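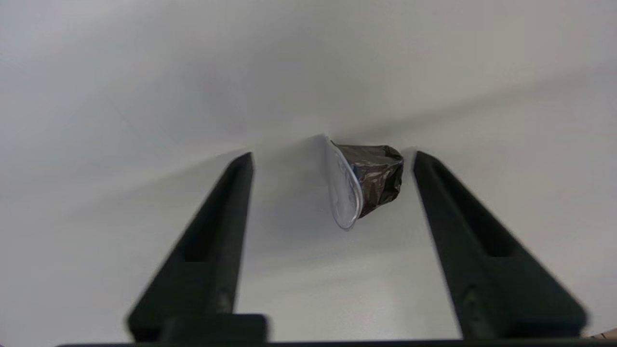 Most grasping papers report whether the object ended up in the gripper. Geeta Rastogi, who runs the manipulation work at Dalorard, wanted to know what the wrist camera could tell her before that point.

"The last few centimeters are where the policy either corrects or doesn't," she says. "If you only log the outcome, you throw that part away."

Her group trained two policies on the same 400 teleoperated demonstrations. One received the wrist view and a fixed overhead view. The other received the wrist view alone. The test set was small household items with foil or clear plastic surfaces, coffee capsules among them, on a plain light background.

Overhead depth was poor on these objects. "Foil gives you highlights that move when the arm moves. A transparent rim often gives you no depth return at all. The Pudov baseline treats both as missing data and fills them in, and the fill is usually wrong at the edge you care about."

Over 214 trials, the wrist-only policy made more late corrections and fewer first-contact errors. Rastogi attributes this to finger visibility. Both fingertips stay in view, so the offset between each tip and the object can be read directly from the image.

She is cautious about the result. The fingers were rigid and the lighting was diffuse. Under a single hard lamp at the Trusby lab, the advantage shrank to around 2 percentage points.

The next round, planned for January, repeats the protocol with the Brandão fingers, which are shorter. "We expect to lose some of the view," she says. "I'd like to know how much."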